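Notebook entry – gripper comparison in simulation, January
Project: Catero kitchen set

Purpose. The entry records the trial of two finger sets, Prilent and Parisi, on the simulated arm. The Aletel controller was left at its default gains for both. Each set was assigned 11 episodes, with the fixed view used to check arm posture and clearance at the red shelf. 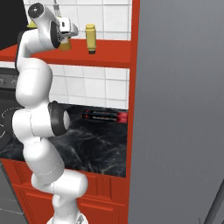 Wrist view and finger settings

Opening width was held constant between the two sets. The closing force limit was set at 5 N, then raised to 6 N for the second half of the episodes. Logs run up to 3,000 steps per episode and are stored with the controller files.
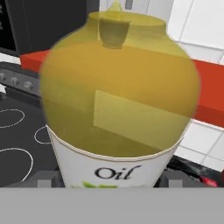

The Aletel controller reports finger position but does not report slip, and a separate measure is therefore required before the two sets can be ranked. The proposed measure is the tilt of the object in the wrist view. On the oil bottle, the upper border of the label and the word "Oil" provide a usable reference between the two fingers. The translucent yellow body is less suitable – background edges show through it and may be taken for the outline.

Open items
Repeat the Parisi episodes at the lower force limit.
Confirm the friction values entered for both finger sets.
Request slip output from Aletel.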